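Looking after a two-arm tabletop cell: workshop tips
Nomvula Hlongwane, May 2026

The notes below cover a small enclosed cell with two arms mounted on opposite sides of a framed table. Ours is listed in the workshop book as Wedus. Most of the work is cleaning and tightening, and a person who can adjust a bicycle brake can do all of it.

Before you start

Park both arms clear of the middle of the table, then switch off at the wall. Do not rely on the software stop. The arms will sag when power drops, so support each one with a hand under the forearm as you switch off. Wait until the indicator lights at the bases have gone out before you touch a connector.

Frame and corner brackets

Check the rails first. Every later adjustment assumes the table is square. Measure both diagonals corner to corner; they should agree within 2 mm. If they do not, loosen the corner brackets on the back rail by half a turn, push the frame square and retighten, working from the middle bracket outward. Printed brackets crack at the screw holes before they fail anywhere else. Keep spares.

Fabric walls

Black cloth keeps stray reflections out of the cameras but holds lint. Brush it downward with a dry clothes brush. A vacuum nozzle pulls the cloth off its fixings. If the back wall billows, run two cords across it corner to corner and tension them by hand until the cloth lies still. The cords should not hum when plucked – that is too tight and will bow the uprights. 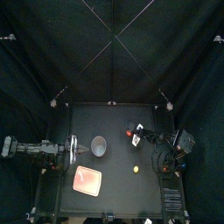 Both arms over the table, with the bowl, tray and ball used for the pickup check.

Tags

The square tags on the gripper must be flat, clean and matte. Wipe with a barely damp cloth, no solvent. Replace a tag as soon as a corner lifts. Glue is better than tape, which shines at the edges. After replacing one, repeat the camera calibration, even if the new tag looks to be in the same spot.

Fingers

Close the gripper on a strip of printer paper and pull. Grip should be even along the full length of the fingers. If the paper slides out at one end, the finger is twisted on its mount. Back off the two screws, close the gripper on a flat steel rule, and tighten with the gripper still closed. We use Prudanix threadlocker, one small drop per screw.

Cables

Move each joint by hand through its full travel with the power off and watch the bundle. It should never go tight. Leave a loop at the wrist and another at the base. Cut tie ends flush – a sharp stub will wear through a jacket in a few weeks.

Pickup check

Power up, home both arms and run the pickup routine at low speed, 14 times per arm. Log any miss with the joint temperatures.

Intervals

Tags and fingers: every 4 days of use.
Cables and frame: every 4 weeks.
Cloth: when it looks gray.
Base bolts: next due September, with the Dlamini torque wrench. Return it to the Lirkach cabinet.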